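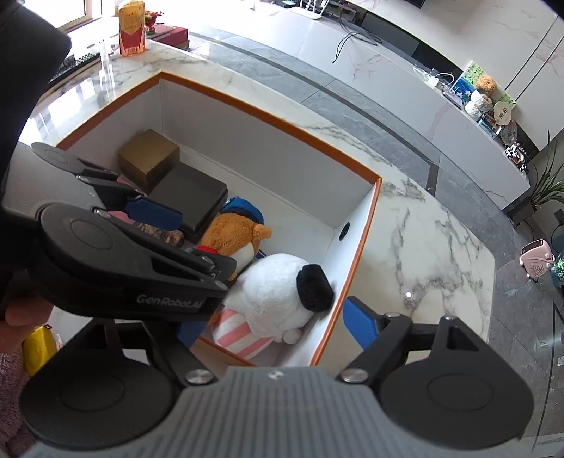
Kleinteile sortieren, Teil 2: Plüsch und Anhänger

Nach den Kabeln im letzten Beitrag waren am Dienstag die Plüschtiere und Anhänger dran. Bisher lag alles verstreut in der Kommode, 42 Teile insgesamt. Zielgröße pro Kiste: eine Lage, nichts gestapelt, Deckel nicht vorgesehen.

Zuerst kommt das Kantige hinein. Kleine Schachteln gehören in die Ecken, flache Dosen daneben, Deckel nach oben. Sie halten ihre Form und geben dem Rest Halt. Plüsch kommt zuletzt und füllt, was übrig bleibt - er lässt sich um 20 Prozent zusammendrücken, ohne dass die Füllung leidet. Bei Vallen-Kisten mit 24 cm Innenbreite geht das gut auf, bei den schmaleren von Edthorpe nicht.
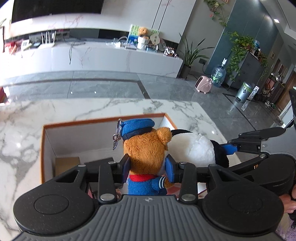 Anhänger mit Schlüsselring und Karabiner packe ich so, dass das Metall nicht auf dem Fell des Nachbarn liegt. Drehgelenke verhaken sich gern in langem Flor. Cord ist unempfindlicher, sammelt aber Staub in den Rippen, also vorher mit der weichen Bürste in Rippenrichtung abbürsten. Schals und Mützen bleiben dran. Einmal getrennt, findet man sie nicht wieder.

Offen ist noch die Beschriftung. Die Etiketten von Trirkari lösen sich auf glatten Wänden nach ein paar Wochen.

3 Kommentare - 7 Mal geteilt

Zuletzt im Blog:
Kleinteile sortieren, Teil 1: Kabel
Schubladeneinsätze von Rutherford nachgemessen
Marmorplatten reinigen ohne Säure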